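Clutora Dendenmont 2 Portable Tire Inflator: Review

Posted March 19, 2026 by Lena Duda

The Dendenmont 2 is a cordless tire inflator sold by Clotura for passenger cars, small crossovers and motorcycles. It replaces the first Dendenmont, which ran from the 12-volt socket and had a cable too short to reach the rear wheels of most sedans. The new model has its own battery, a larger display and a revised hose fitting. I bought mine at full price in June and have used it on two vehicles, a compact hatchback and an older station wagon.

Build and controls

The body is a plain block with rubber feet on one end. Four buttons sit under the display: power, mode, plus and minus. The mode button steps through car, motorcycle, bicycle and ball settings, and the unit keeps the last target pressure for each. Units can be switched between psi, bar and kPa by holding mode down for two seconds. The buttons have a firm click and can be worked with thin gloves on.

The hose is the main improvement. It screws onto the valve with a brass collar, where the old model used a lever clamp that leaked on worn valves. The collar takes longer to attach, and a little air escapes when it is removed. On the wagon, which has steel wheels with recessed valves, there is just enough room to turn it by hand. Owners with deep wheel covers should check the clearance first.

Inflation

The hatchback calls for 33 psi at all four corners. Starting from 27 psi, each tire took under three minutes. The wagon is slower because the tires hold more air, and the rear pair has to be brought up to 42 psi when the car is fully loaded. The unit did this without stopping, but the metal end of the hose was too hot to hold afterward. The manual asks for a rest after 15 minutes of running. I followed that and had no thermal shutdowns.

Automatic cutoff works as described. The pump stops at the target, the display flashes, and the reading then drops by up to 1 psi as the air in the hose settles. Setting the target 1 psi high takes care of it.

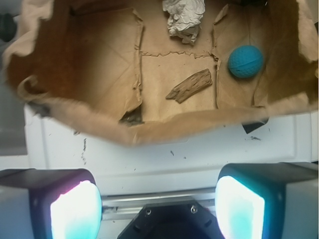

Can it bring a completely flat tire back up?

It can if the bead is still seated on the rim and the leak is slow. A tire that has come off the bead needs a shop compressor, as the flow from a pump this size is too low to seat it.

Gauge accuracy

I compared the display with a dial gauge belonging to Teresa Dudek, who checks it against the calibrated one at the garage where she works. Between 25 and 36 psi the two agreed within 1 psi. At 42 psi the Dendenmont read 2 psi low, so the tire held more than the screen said. That error matters little for a loaded wagon, but it was repeatable, and I now correct for it.

Battery

A full charge covered all four tires of the hatchback with two of five bars left. It did not cover all four tires of the wagon when each was 8 psi down. Charging is by USB-C and took three hours from a wall adapter. The inflator will not run while charging, an odd omission in a tool likely to be needed at the roadside. Stored in the trunk for 14 weeks, mine lost one bar.

Noise

It is loud. Conversation next to it is difficult, and the body creeps across smooth concrete as it vibrates. On asphalt it stays where it is put.

Alternatives

The Lâm corded inflator is cheaper, faster on large tires and has no battery to maintain, but it needs the ignition on and a free socket. The Clullness Mini is small enough for a door pocket and suits motorcycles. It overheated on the second tire of the wagon, and I would not choose it for a car.

Verdict

The Dendenmont 2 is a sound choice for a compact car that needs topping up once a month. For a van, a pickup or a heavily loaded wagon, buy a corded unit. I would like to see operation while charging and a hose 6 inches longer. The carrying pouch has a weak zipper, and mine split at the corner in the second month. Clotura sent a replacement pouch free of charge, and it has the same zipper.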